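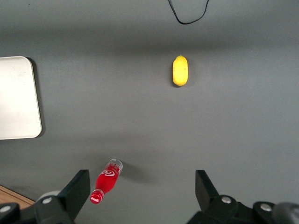 The order assembly area at Flemham has operated with two Veltov picking arms since the beginning of November. Several readers of this blog have written to ask what the change has meant for the employees assigned to that area, and the following is a summary of my observations as a shift coordinator.

Before the arms were installed, 35 employees placed small grocery items into trays by hand. The site handles 4,000 tray orders on an ordinary day, and the mixed orders, in which fruit is packed with bottled drinks, were always the slowest. The arms now take a share of those orders. In the week ending November 25, 2023, they completed 827 trays without assistance.

No position has been eliminated. Under the agreement reached with management, 19 employees have moved to inspection and restocking, and they were trained for about six hours each. Inspection is lighter on the shoulders and wrists. It also requires long periods of attention, and several colleagues have reported that they find it more tiring than packing. A request for shorter rotations has been submitted.

Pay grades remain under review. Employees who clear faults on the arms are performing technical work, and the present grade does not recognize it. The Mikkelsen warehouse settled this question by adding a separate grade, and the same approach has been proposed here. Grirgate is expected to receive its own equipment next year, and employees there have asked to see our rotation schedule.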